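Notebook - celebrity apologies
January, started 2:15 pm, tea already cold

Picked up where I left the coding sheet before the break. We have 84 apology posts from the Trodedell gossip archive, all from people famous enough to have a publicist and unlucky enough to have a phone. Most are screenshots of plain text on a pale background, the national costume of remorse. Several are videos. One is a poem. I have given the poem its own category and would like to move on from it.

Main problem today is the code "takes responsibility." Sobia and I both coded the same 20 posts and our agreement on that one was dismal. She marks yes if the word "responsibility" shows up. I mark yes if the person says what they did. These are very different piles. The singer from Narketen uses "accountable" four times and never gets as far as mentioning the boat.

Fix for now: split it in two. TR1 = says the word. TR2 = names the deed. "The events of last weekend" does not count as naming the deed. "My actions at the airport" is a half, and we don't do halves, so it's a no. Sobia objects to the airport ruling and her objection is noted here, at her request, in ink.

Recoded our 20 with the split. Much better. The two remaining fights are both from the Mikusard cast, who seem to have shared one writer and one ring light. Three of them open with "I've been doing a lot of listening." I searched the rest of the archive for that phrase and then had to go for a walk. 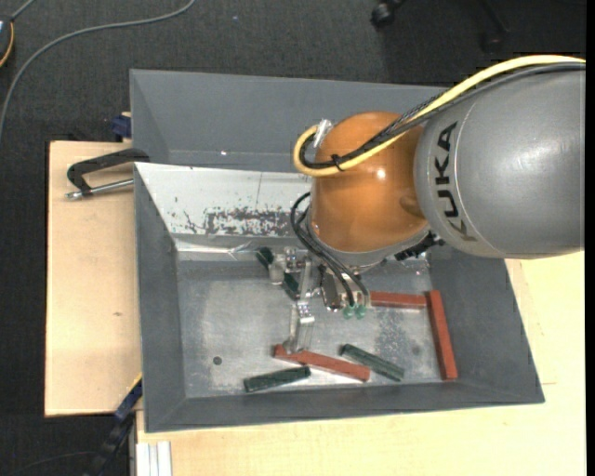

Back at 3:40. Next thing was length. Mohsin had a theory that shorter apologies get a kinder reception, and he wanted a cutoff at 100 words. I sorted by word count and read the comments under the shortest ones. They're not kind. The shortest post in the set is "Sorry if anyone was upset," and the replies taught me two new uses for the melon emoji. My feeling is that length matters less than whether there's an "if" in it. Added a code: IF. Anything of the form "sorry if," "sorry to anyone who," "sorry that you felt." Sobia wants "sorry you had to see that" in there too. Agreed.

Mohsin took this well and has a new theory, about capital letters.

Comments pull: Malik (the script, named by whoever wrote it before any of us got here) is set to stop at 2,000 comments per post. Fine for most of them. For the big ones it grabs the oldest comments first, so we get a huge block of fans typing hearts within a minute of posting, before they can have read a word. Then it stops, right before the mood turns. Anything we said about "early forgiveness" in the draft is probably just fast thumbs. Have crossed out that paragraph. It was my favorite paragraph.

Options:
- raise the limit and let Malik run overnight
- take a random pull across the first day
- forget comments, become a florist

Going with the second. Sobia is rewriting the pull and says to leave her alone until it works. Mohsin and I are leaving her alone from a respectful distance.

Selfies attached to apologies. Didn't expect to need a code for this and now I need one badly. Some of them post the statement as the first picture and then a photo of themselves as the second, gazing at a body of water. The Narketen drummer used one with the sunglasses on. Code: GAZE, yes/no. Water type in the notes column if you have feelings about it. Pets are separate, see PET. A sad dog is still PET even when the dog is also gazing.

To fix before anyone codes more:
- codebook page for TR1/TR2, with the airport post as the sample no
- deleted and reposted apologies: use the first version, put the repost link in notes
- the poem (Mohsin volunteers, worryingly fast)
- ask Trodedell why some posts have their captions chopped, we can't code IF on half a sentence

5:50, stopping. Sobia's pull ran once and then ate its own output folder. She has issued a statement. Coded it: TR1 no, TR2 yes, IF no, no water.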